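Irkero Household Bread Waste Study
Progress report to the Hirkuton Fund, second reporting period
Prepared by Si-woo Bae

1. Position at the end of the period

The study is collecting data in 36 households. Recruitment closed in January with the full number signed up, and no household has withdrawn. The weighing stage has started in all of them. The storage trial is behind plan by one collection round, for reasons set out in section 3. Spending is within the agreed budget and no transfer between headings is requested.

The purpose is unchanged from the grant agreement: to measure how much bread is thrown away in ordinary homes, at what point in the life of the loaf, and whether a change in where the loaf is kept alters the figure.

2. Weighing and diaries

Each household keeps a lidded tub for discarded bread and a paper diary. The tub is weighed before emptying and the weight is entered with one of five reason codes: mould, dry, crust or end piece, toasted and not eaten, other. Crumbs are not counted unless they fall into the tub.

The code for crusts and end pieces was added after the pilot. In the pilot these had been entered under "dry" by some households and under "other" by the rest, and the two sets could not be separated afterwards. The pilot weights have been kept but will be reported without reasons.

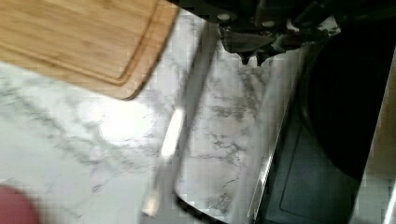

Chopping board with a juice groove on a marble-patterned worktop.

Where a loaf is bought unsliced, the household notes this in the margin of the diary. Unsliced loaves give rise to two problems. The first is that slice thickness varies between members of the same household, so discards cannot be turned into a number of slices. The second is that the cut face dries faster than the rest, and people trim it. Trimmings are entered as "dry" if they are removed before eating and as "other" if they are left on the plate. This rule is awkward but it has been applied the same way throughout, and changing it now would do more harm than leaving it.

Diary completion is good on working days and weaker at weekends. A reminder by text message was introduced at 7 p.m., which most households had named as a convenient time. Missing entries are left blank in the data file and are not filled in from the tub weight.

3. Storage trial

The trial compares three places of keeping: a closed bread bin, the original bag left on the worktop, and the freezer. Every household uses each in turn for 30 days, with the order drawn by lot. The bins are all of one model, supplied by Rustar at cost.

The delay arose from the bins. The first delivery had lids that did not close fully, which would have made the closed bin much the same as an open one. The whole delivery was returned. Replacements came in time for the second round, and households due to start with the bin were given their freezer period first. The lot order was redrawn for them and both orders are on file.

Freezer use brings its own difficulty, as frozen bread is nearly always toasted. A slice that goes straight from freezer to toaster is eaten or discarded within minutes, so the "dry" code hardly occurs.
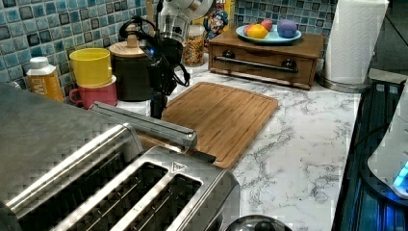 This affects how the three periods can be compared. Total weight discarded remains a fair measure. The breakdown by reason does not, and the final report will give it for the bin and the bag only. The "toasted and not eaten" code will be shown separately for the freezer period – it may prove to be the main source of waste there, though there are too few complete periods to say so yet.

Temperature and humidity are logged beside the bread in each home. The loggers record every 48 minutes, an interval chosen to let the battery last through all three periods. Two loggers stopped early and were replaced. The gaps are marked in the file.

4. Data handling

Diaries are typed up by one person and checked by a second against the paper copy. Disagreements are mostly over handwriting. Household names are held apart from the weights, in a locked cabinet at the Yokoyama office.

5. Points raised on the draft 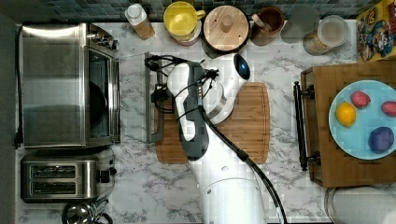 Perla Camacho asked whether the bag period should be dropped altogether, given that bags differ so much between bakers – some are waxed paper, some are thin plastic, and one household reuses a cloth one. She would rather see a longer freezer period with the time saved.

The team's view is that the bag should stay. It is what most of the households did before they joined, and without it there is no baseline. Bag material will be added to the diary as a tick box from the next round, and the cloth bag will be reported by itself.

She also asked for the tub weights to be shown against the weight of bread bought. Receipts have been kept by most households but not by all, and this can be done only for those that have them. A table on that basis will be included in the next report.

6. Next period

Complete the second collection round and begin the third. Recover the diaries for the first round from the two households that have not yet returned them. Agree with the Fund whether the round lost to the faulty bins should be made up by extending the end date, which would carry no extra cost beyond postage and batteries. A decision is needed before the third round starts.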